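About Mandale

Last updated: August
By the Mandale data group

Mandale records manipulation examples for learning systems. Our customers train control policies for robot arms and need large sets of demonstrations in which an arm handles ordinary household objects under known conditions. We design the tasks, record them, review every episode and deliver the result in a format the customer can load without conversion. We do not sell robots and we do not train models for resale.

The company grew out of a contract test bench in Cledach. The bench was built to check gripper wear, and the logs it produced were more useful to the client than the wear figures. Recording became the main line of work soon afterwards and the wear testing was discontinued.

What we record

Most of our current work falls under Gudo, our kitchen and tabletop programme. Gudo covers 70 task definitions: moving food on and off plates, placing and removing lids, racking dishes, opening containers and combinations of these. Each definition states the start condition, the goal condition and the permitted variation in object position, colour and orientation. An operator works from the definition, and so does the reviewer.

Every episode is recorded from at least 2 viewpoints. A small camera at the wrist gives the close view of the contact area. A fixed camera beside or above the workspace gives the position of the arm relative to everything else. Joint positions, gripper opening and operator commands are logged on the same clock. 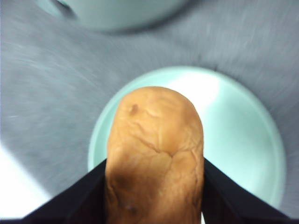

Wrist camera view: bread roll between the gripper fingers, mint-green plate behind.

Food items receive particular attention in Gudo. Their surfaces are irregular, and two items of the same type seldom present the same outline to the camera. A policy trained on smooth blocks tends to choose a poor grasp when it meets creases and folds. Wrist footage also contains motion blur and glare from glazed or polished surfaces. We keep this footage in the set as long as the object remains identifiable, as a deployed system will receive the same kind of input. Episodes are rejected for lost synchronisation, missing sensor streams or a start condition outside the definition.

How an episode is made

Demonstrations are teleoperated. The operator drives the arm through the full task at a steady pace and marks the start and end of each stage. Pauses longer than 5 seconds are flagged automatically and looked at by a reviewer, who decides whether the episode is kept, trimmed or repeated. Failed attempts are labelled and stored separately. Several customers have asked for them, and they can be included in a delivery on request.

A trained operator completes up to 350 episodes of a short task in a working week. Longer tasks, such as those that chain a lid removal with a transfer, run well below that rate and are scheduled accordingly. 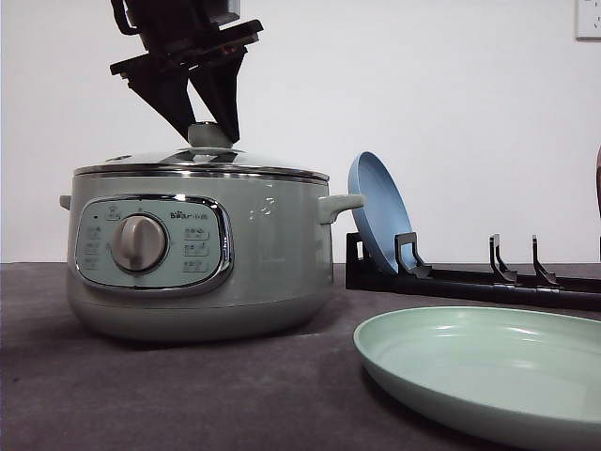
Lid tasks are defined in stages: approach, alignment over the knob, closure, lift, and placement at a stated location. Alignment accounts for most of the operator's time. The wrist view alone is a weak guide to height above the lid, particularly where the lid is transparent or carries strong reflections, and the fixed view is used to check it. Reviewers label the stage boundaries from both streams – a boundary that can be placed from only one of them is marked as low confidence in the metadata.

Between episodes the objects are moved within the limits given in the definition. Other items may remain on the tabletop. A cluttered or partly occupied workspace is a valid start condition in most Gudo tasks, and its layout is recorded with the episode.

Tools and formats

Liao is our in-house recording and review software. It handles time alignment, stage marking and export, and it keeps a change history for every label. Customers with a data licence receive a read-only copy of the Liao viewer, which opens any delivered episode with all streams on one timeline. Camera calibration files and the task definition are included with each delivery.

Where we are

Recording and review are both carried out at Cledach. Visits to the recording area can be arranged for current and prospective customers. We also accept custom task definitions. Please send a written description of the goal condition, the objects involved and the arm you intend to use – we will reply with a draft definition and a recording estimate.

Contact: Mandale, Cledach | Copyright Mandale. All rights reserved. | Back to top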